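Call for Participants: Packing and Closing Small Storage Boxes
Zerell Household Packing Study, Vanduvar
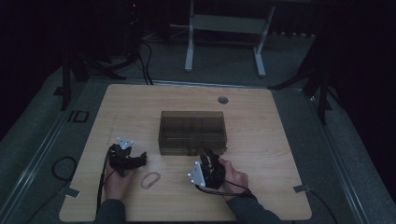 The Zerell Household Packing Study invites adults to take part in a series of sessions on how people sort small items into divided boxes and secure them for storage. Many households keep buttons, screws, beads, fishing tackle or sewing supplies in boxes of this type, and the way a box is filled and closed affects how easily its contents can be found again. Sessions take place at a light wooden table. The materials include a translucent dark brown plastic box with inner divisions and a rubber band, pale beige-gray in color, laid on the tabletop within reach. Participants work at their own pace unless the session leader asks otherwise.

The study is run by Salian, a research office for home storage and packaging, with support from Trovix. Results will be used to prepare plain-language guidance on box sizes, labeling and closures.

What participation involves

Each participant attends 3 sessions on separate days. In the first session, participants sort mixed small items into compartments according to a written list. In the second, they close and band boxes of different sizes, then open them again and retrieve named items. The third session repeats selected tasks from the first two and ends with a short interview on storage habits at home.

A session lasts 83 minutes, including a break. Water and tea are provided. Participants may stop at any time without giving a reason and will be paid for the session in progress.

Who may apply

Applicants must be 18 or older and able to attend all sessions in person at the Vanduvar site. They should be comfortable handling small objects and stretching a rubber band over a box repeatedly. No experience in packing or warehouse work is required. Both left-handed and right-handed applicants are encouraged to apply.

Persons with a latex allergy should state this on the application form. Applicants who wear glasses for close work are asked to bring them. Long sleeves are permitted, provided that they fit closely at the wrist. Rings and bracelets must be removed before the session begins, and a locker is available for personal belongings.

The study has 30 places. Where the number of suitable applicants exceeds this, places will be assigned so as to include a range of ages and occupations. Employees of Salian and members of their households are not eligible.

Recording and privacy

Sessions are recorded on video for later review of hand movements and the order in which tasks are completed. Names are stored separately from the recordings. A full privacy statement is sent with the confirmation letter and must be signed before the first session.

Payment

Participants who complete the full series receive 1000 crowns, paid by bank transfer in the month after the final session. Those who withdraw early are paid in proportion to the sessions attended. Local travel costs are reimbursed on presentation of a ticket or receipt.

How to apply

Application forms are available at the Salian reception desk and may be returned there in person or by mail. Please indicate which hours of the day suit you. Evening sessions are offered on Thursday only. Applications are accepted until the end of December, and all applicants will be notified in writing.

Questions concerning the tasks or the content of the study should be directed to Aishwarya Bangera, Study Coordinator. Questions concerning payment or access to the building should be directed to Subbarao Palaniappan, Participant Services. The site is step-free from the street entrance, and requests for other adjustments should be noted on the form.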